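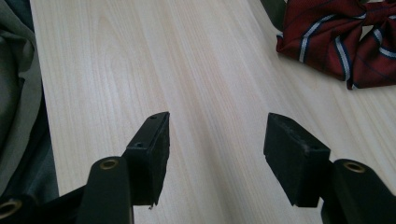 Grudo library to reopen reading room after floor repairs

10 Feb 2010

The main reading room at the Grudo Public Library will reopen Monday morning, ending a closure that began in July when a water line under the building failed and soaked the subfloor along the east wall.

Library director Revathi Kartha said the room passed its final inspection on Tuesday afternoon. Staff will spend the rest of this week moving books back from the basement of the town hall annex, where most of the adult nonfiction collection has been kept since the summer.

"We have the shelves up and the lights on," Kartha said. "What we don't have yet is the books in the right order, and that is going to take every hour we've got."

The leak was found on a weekend by a custodian who noticed that the carpet near the periodicals rack had lifted. The library closed the room the same day. Engineers later traced the problem to a joint in a supply pipe that dated from the original construction of the building on Leter Street. The children's room and the front desk stayed open throughout, and patrons have been able to request adult titles for next-day pickup.

Contractor Poojary Builders replaced the pipe, took out the old carpet and the damaged sections of subfloor, and put down new flooring across the whole room. The job was first expected to be done by Thanksgiving. It fell behind when workers opened the north end of the floor and found that moisture had spread farther than the first survey showed. The town council voted in the fall to extend the contract.

The reading room will have 82 seats, the same number as before the closure. Tables have been moved away from the east wall to leave a wider aisle for wheelchairs and book carts. There are now electrical outlets along both long walls, a change that patrons had asked for in a survey two years ago. The microfilm readers have been moved to a small side room that used to hold the card catalog. 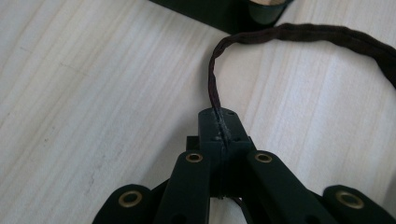
A light wooden tabletop, with the grain running along the surface.

Not everything will be back in place on Monday. The bound newspapers, which go back to the founding of the town, are still in storage with Somemov, the moving company that cleared the room in July. Kartha said they will be returned later in the winter, after the library has checked humidity levels in the new storage closet. Anyone who needs to see a particular volume before then can ask at the reference desk.

In all, the library lost 378 books to water damage, most of them from the lower shelves of the local history and travel sections. Many were common titles that have already been replaced through the town's insurance. A smaller group of out-of-print local works has been harder to find. The library has located copies of several through other libraries in the county and is asking residents who may own the rest to get in touch. A list is posted at the front desk.

Regular hours will resume with the reopening. The library will be open from 9 a.m. to 8 p.m. Monday through Thursday, 9 a.m. to 5 p.m. Friday, and 10 a.m. to 4 p.m. Saturday. It remains closed on Sundays. The evening hours had been cut back during the repairs.

The adult book discussion group, which has been meeting at the senior center, will return to the library for its March session. The tax help program will also move back. Appointments already made for the annex this month will be kept there, and new ones will be scheduled in the reading room. Residents can sign up by phone or in person and should bring a copy of last year's return.

Overdue fines on adult books will be waived through the end of the month. Kartha said a number of people had told the staff they were holding on to books until the room was open again. Returns can be made at the front desk or in the outdoor drop box, which was not affected by the repairs. Items borrowed from other libraries are not covered by the waiver and should be returned by the date on the slip.

Parking behind the building is still limited. Two of the spaces closest to the rear door are taken up by a construction dumpster, and the contractor has until the end of next week to remove it. Visitors can use the lot at the annex across the street at no charge.

There will be no ceremony on Monday. An open house is planned for the spring, at a date the library board will set at its next meeting.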